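Grarkstead away, and a point we'll take

01/06/2018

I've been meaning to write up the last match of the spring league before I forget the details. We went to Grarkstead needing a draw to stay in the second division, and a draw is what we got, 2–2.

The first half was poor. They pressed high, we kept giving the ball away on our left, and they were a goal up after nine minutes. Lucía Goicoechea got us level from a corner just before the break. I thought it had gone wide until I saw her running.

Grarkstead went ahead again early in the second half with a decent shot from the edge of the box. After that they sat back, and I don't know why. Inmaculada moved up from full back — Baltasar had been shouting for it since the restart — and it was her cross that Corrado turned in at the far post. The last ten minutes were long balls and throw-ins.

Attendance was given as 691, which is the most we've played in front of all season. The pitch was hard and bobbly near the far goal, and both keepers had trouble with back passes.

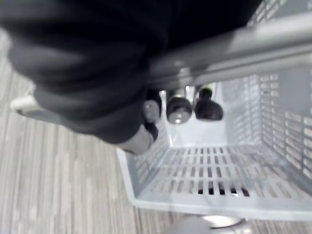 What's next

Training is off until the middle of the month. Saturnino is sorting out a friendly against Calby, probably at their place, and I'll post the time when I have it. Shirts need to go back to Baltasar, washed please. Two are still missing from the November trip, numbers 4 and 13, so have a look in your car boot.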